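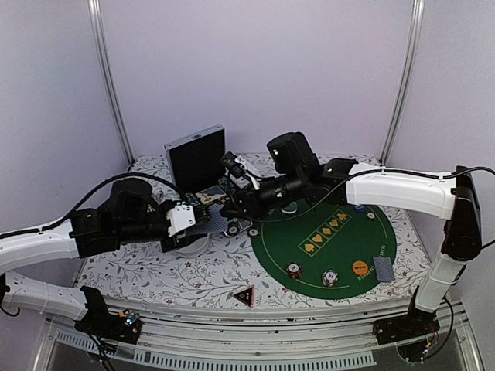

Two arms, one small stack of cards, poker mat on the right.

Can machines do real chores yet?

ulises_tamayo
2021-02-17
My sister Hatice and I have been going back and forth on this all winter, so I thought I'd bring it to you folks, you always have opinions! She says a robot that can handle playing cards can put away laundry. I say cards are a party trick and laundry is laundry. Look at those two grippers nearly touching over the tablecloth, with the blue-backed cards held between the fingers of the left one. I find it lovely to look at, I really do, but would you let it near your good dishes?

grajales27
I'd side with your sister, mostly. Cards are thin and slippery and they fan out the minute you relax your grip, and you can see these ones fanning a little already. I ran a packing bench for Nulorier for five years and the thin stuff gave us the most grief by far – inserts, warranty slips, those awful glossy leaflets. If two arms can share a stack like that, I'd happily let them try my leaflets.

Dradus
Respectfully, no. A card is stiff and every card is the same size. A wet dishcloth has no shape at all, and my kids' socks are worse. Show me a fitted sheet and then we'll talk. Also, one picture of two grippers at the same stack doesn't tell me whether the cards got where they were supposed to go.

hatice_s
The sister has arrived, hello everyone! Ulises left out that my bet was for June, and that I only promised towels. Dradus, fair point about the picture. But look at how much is lying around under and beside those arms: chips, a round white dish, a dealer button, a card face down on the mat. My kitchen table looks like that most evenings, and clearing it is the chore I'd pay for.

Dradus
Clearing a table I'd give you sooner than socks. Chips are small, though. I drop them myself.

grajales27
On the shop floor we never needed 100 percent. If it did the boring part and called one of us over for the rest, that was a good day.

ulises_tamayo
Towels in June, then. Hatice, the loser cooks, and I'm still not lending anybody's robot my good dishes.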